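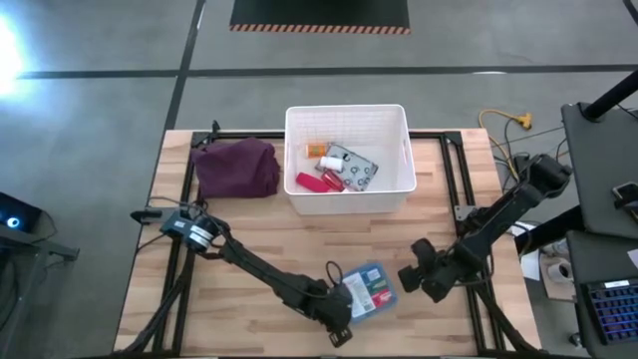

Edit log, Suwannarat film, February

Friday, 9:40 a.m. Opened the project and it asked me to relink 267 clips. All of them were exactly where I left them. Relinked anyway. Coffee.

Where we are: the assembly is two hours longer than any human being will sit for a documentary about a stage actress who left Pravthorpe at nineteen and came back once, for a dentist. Thitima wants it down before the Wondby screening and has asked me to "find the air in it." I have found plenty of air. Most of it is in reel 3.

10:15. Reel 1, the opening. Version 7 still starts with the drive along the harbor road. Everyone we've interviewed has a harbor road, a river or a train window, and we shot every one of them. Tried opening cold on the sister instead, in her kitchen, saying "She was not a nice child." It gets you in the door a lot faster. Keeping it as version 8. The harbor goes to the bin with a label so Thitima can find it when she misses it, probably Monday.

11:30. Letters. The family scanned 2,077 pages and someone numbered them by box, then by whatever was on top. I've read the ones from the touring years twice now. The good stuff:

- the complaint to the landlady about the piano (box 2)
- the draft resignation she never sent, three versions, each ruder
- the shopping list with a whole speech from the second act written down the side

Legal says we can show handwriting but should check before reading the landlady letter aloud, as the landlady has grandchildren. Sent the question on. Not cutting it in until I hear.

12:50. Lunch, at desk, regretted.

1:20 p.m. Voice test. We still don't have a narrator and I'm increasingly of the view that we shouldn't. Temp track is me reading with a cold. Thitima says it has "a certain gravity." Cut all of it out of reel 2 to see what fell over. Only two places did:

The gap between the hospital and the last season. Without narration it looks as if she walked off the ward and straight on stage. A date card would fix it. Thitima hates date cards. Will make one, small, and say nothing.

The bit where the director changes. We have two men with gray beards and the same scarf and no way to tell them apart. Name captions, bigger than I'd like.

2:45. Archive tape from the Zivura festival came back from transfer. Picture is better than I feared, sound is worse. There's a hum through the whole curtain call and it gets louder when she bows, which is either a bad cable or a review. Sent to the mix with a note. If they can't get under it, play the call silent and bring in the sister's audio over the top. I think that may be stronger anyway, but don't tell the mix people that until they've tried.

4:10. Watched reels 1 and 2 through without stopping. The middle sags at the tour bus story. It's told by three different people and none of them was on the bus. Kept the best liar.

The kitchen opening holds. The ending of reel 2 doesn't. We go out on applause and then have to start reel 3 from nothing, like a car on a hill. Try ending on the unsent resignation.

To do:
- export 1 and 2 for Thitima, with the card in
- chase legal about the landlady
- ask the sister if she has any photo in which somebody is looking at the camera
- reel 3, all of it
- find out who renamed the music folder "FINAL music USE THIS old"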